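How Does Undo Know What I Did?

Posted July 3, 2026 in Curious About Computers

Last March I was writing a newsletter for the Temillow library (it was mostly going to be about the bake sale) and my elbow landed on the keyboard. I don't know which keys I hit. What I do know is that my whole story about lemon bars vanished and there was a single letter j sitting where it used to be.

I pressed Undo, and the lemon bars came back, every last word of them!

I've pressed Undo thousands of times in my life and I bet you have too. But that day I sat there and wondered how the computer knew. It had thrown my story away. Where did it go to get it back? Was there a second copy hiding somewhere? So I started reading and asking questions, and now I get to tell you what I found out, which is my favorite part of this job.

First, what is Undo?

Undo is a command that takes back the last thing you did. In most writing programs you can find it in the Edit menu, or as a little arrow curving to the left. There's a keyboard shortcut as well. On a lot of computers you hold down the Ctrl key and press Z, and on a Mac you hold down the Command key and press Z.

You'll find it in writing programs, drawing programs, spreadsheets and even some games. I use a writing program called Iltard for my stories and a drawing program called Zikoline for my (pretty terrible) pictures of horses, and Undo works in both of them, but not in exactly the same way. We'll get to the horses.

The stack of sticky notes

Let's pretend you are the computer. I'm going to type things, and your job is to remember what I do so you can take it back if I ask. You have a pad of sticky notes and a pencil.

I type the word "cat." You write on a sticky note: "She added the word cat." You put it on the desk.

I type the word "pajamas." You write: "She added the word pajamas," and you put that note on top of the first one.

Then I make "pajamas" bold, because they're important pajamas. You write: "She made pajamas bold." That note goes on top of the pile.

Now I say "Undo!" What do you do? You grab the note on the very top of the pile, the bold one, and you do the opposite. You make the word not bold. If I say "Undo!" again, you take the next note, and the opposite of adding a word is removing it, so away go the pajamas. Once more and the cat is gone too, and your desk is clear.

Programmers have a name for a pile like this. They call it a stack. The rule of a stack is that the last thing you put on is the first thing you take off, just like a stack of pancakes. (You could try pulling the bottom pancake out first. I have. There was syrup on the dog.)

But what about things you delete?

This was the part I cared about, because of the lemon bars. Adding is easy to take back, you just erase it. But if I erase something, the note can't just say "She erased some words." Which words? You'd be stuck!

So when you delete something, the program writes a bigger note. It says something like "She erased these words, from this spot," and then it keeps the words themselves right there on the note. My lemon bar story had never left the computer at all. It was tucked inside a note on top of the pile, waiting to see if I wanted it back.

Where does the pile live?

The notes are not made of paper, of course. They're kept in the computer's memory, which is a place made for things the computer is busy with right now. Memory is very fast. It sits inside the case with all the other parts, and everything in there has to be connected up so that power and messages can get from one place to another.

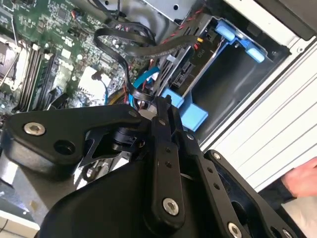
Cables inside a desktop computer with its case open.

People often mix up memory and storage, and I did too until I was embarrassingly old. Think about your desk at school and a filing cabinet. Memory is the top of the desk, where you spread out what you're working on. Storage is the cabinet, where you put things so they'll still be there tomorrow. When you press Save, the program takes what's on the desk and puts a copy in the cabinet.

In plenty of programs, the pile of undo notes stays on the desk and never goes in the cabinet at all. Your story gets saved, but the list of every little thing you did to it doesn't. That's why you can close a story, open it the next morning, press Undo, and nothing happens. The arrow might even be gray, which is how the program says "Sorry, my pile is empty."

Some programs do save the list, especially ones that run on the internet and keep older versions of your work. That's usually called version history, and it's more like a photo album of your story than a pile of notes.

Then what is Redo?

Redo is for when you undo too much and go "Oops, no, I wanted that!"

Let's go back to our sticky notes. When I said "Undo!" you took a note off the pile and did the opposite. But you didn't crumple it up. You put it on a second pile next to the first. So now there are two piles, one called Undo and one called Redo. If I say "Redo!" you take the top note from the Redo pile, do what it says, and move it back over to the Undo pile. The notes hop back and forth, back and forth, as many times as I want.

There's a catch, though, and it has caught me more than once. Say I undo a few things, and then I type something new. The Redo pile gets thrown away! It sounds mean, but think about what those notes say. One of them might say "Make pajamas bold." If I've gone and typed something completely different, there may not be any pajamas to make bold anymore. The notes don't match the story, so most programs toss them out.

So if you're undoing a lot just to peek at how things used to look, keep your hands off the other keys until you've pressed Redo.

How far back can you go?

That depends on the program. My copy of Zikoline remembers 40 steps, and then it starts dropping the oldest note off the bottom of the pile each time a new one goes on top. I found this out while drawing a horse. I wanted to go all the way back to before I added the legs, and I couldn't. The horse has very strange legs and it always will.

Why not remember everything forever? Because notes take up room on the desk. A note that says "She added the word cat" is tiny. A note about a picture can be huge, because if I spill purple paint across the whole horse, the program may need to remember the color of every dot that was under the paint. Programs can be clever about this and only keep the part that changed, but the notes still add up.

Here's another thing I noticed. Iltard doesn't make a note for every single letter I type. If it did, I'd have to press Undo five times to get rid of the word "horse." It bunches letters together and takes them back in clumps. Different programs make different clumps, so try it in yours and see what you get!

What if the power goes out? 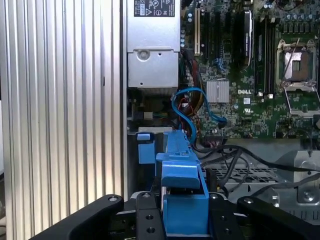
Undo can't help you if the computer suddenly shuts off. The kind of memory where those notes are kept needs electricity the whole time, and when the electricity stops, whatever was in it is gone. Electricity from the wall comes in through a part called the power supply. It's the silver box near the top of this open computer, with the black label across its upper edge, and if you look at the label you can find a little warning triangle. (Please don't ever open one of those up, even if it's unplugged.) The big green board over on the right is the motherboard, where lots of the other parts get their power and pass messages along. No power means no messages, no notes, and no lemon bars. A laptop has a battery, so it can keep going for a while after the lights go out, but a desktop computer usually can't.

That's where saving comes in. Lots of programs save by themselves every so often, which is called autosave. Others wait for you to tell them. It's worth asking a grown-up which kind you have before you write anything long. I now press Save at the end of every paragraph, even in programs that don't need me to. My fingers just do it.

Things Undo can't undo

Undo only knows about the program it lives in. It can't unsend a message your friend has already read, and it can't unprint a page. If you delete a whole file, the Undo in your writing program usually won't help, but the file might be sitting in the trash or recycle bin, so look there before you panic.

It also gets complicated when two people are writing in the same document at once. If you press Undo, should it take back the last thing you did, or the last thing anybody did? Most programs that let people share will only undo your own changes. Otherwise you could be happily writing about penguins and somebody across town would keep making your penguins disappear!

Try it yourself

You'll need a pad of sticky notes, a pencil, a sheet of paper and a friend.

Put the paper between you. One of you is the Writer and one of you is the Computer. The Writer draws or writes one small thing at a time, in pencil. After each one, the Computer writes a note saying what happened and puts it on top of the Undo pile.

Whenever the Writer says "Undo," the Computer takes the top note, erases what it says, and moves the note to the Redo pile. When the Writer says "Redo," it goes the other way. And if the Writer does something new, the whole Redo pile goes in the wastebasket.

When you've got the hang of it, let the Writer erase things too. The Computer has to write down exactly what got erased before it disappears. We played this at the Oláh Street after-school club and it got very loud, mostly because the Writers kept erasing enormous drawings of dragons and the Computers had to copy all of them onto sticky notes.

Words to know

Stack: a pile where the last thing on is the first thing off.

Memory: where a computer keeps what it's working on right now.

Storage: where a computer keeps things for later, even when it's turned off.

Autosave: when a program saves your work without being asked.

Version history: a set of older copies of your work that you can go back and look at.

Next time I'm going to write about Copy and Paste, and where your words are in between the copying and the pasting. If you have a guess, tell it to someone before you read mine.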